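Opening the Damonden Municipal Papers: Progress Report to the Civia Fund, November
Prepared by Noelia Olmedo, project coordinator 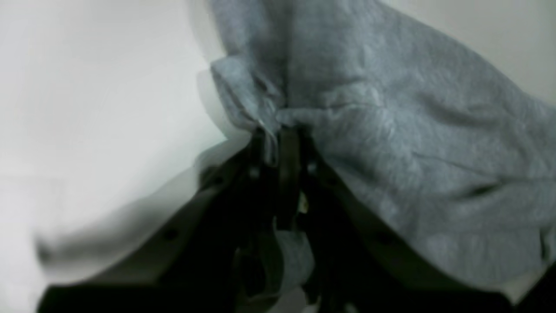
In this period the work was concentrated on the council minutes and the printed annual reports of the town of Damonden. We have now put 331 documents into the public catalog, each with a subject heading, a date range and a link to the full text. The minutes can be searched by word. The annual reports can be searched only by title for the moment, as the text recognition had difficulty with the tables and we prefer not to publish it before a second check.

The agreement with the Medden library was signed. They hold 90 reports that are missing from our own set, mostly from the water and roads departments, and they will lend them to us in two shipments. The first shipment has arrived and its records are in preparation.

There are two delays I must report. The export to the Lebrun discovery service failed for records which have more than one author, and their technical team asked us to change the format of this field. We have sent a corrected test file and are waiting for the answer. Also, four volumes of minutes were found to be bound in wrong order. The page links for these volumes are hidden until we correct the numbering, which may take up to 2 weeks.

Spending is inside the approved budget. We ask your permission to move the remaining travel money to the cataloging line, because the Medden staff agreed to bring the second shipment by themselves.

For the next period we plan to:
finish the records of the first Medden shipment
repeat the Lebrun export with all records
publish a short search guide for teachers and local researchers

I will send the usage statistics separately, when the catalog host has given us the complete numbers.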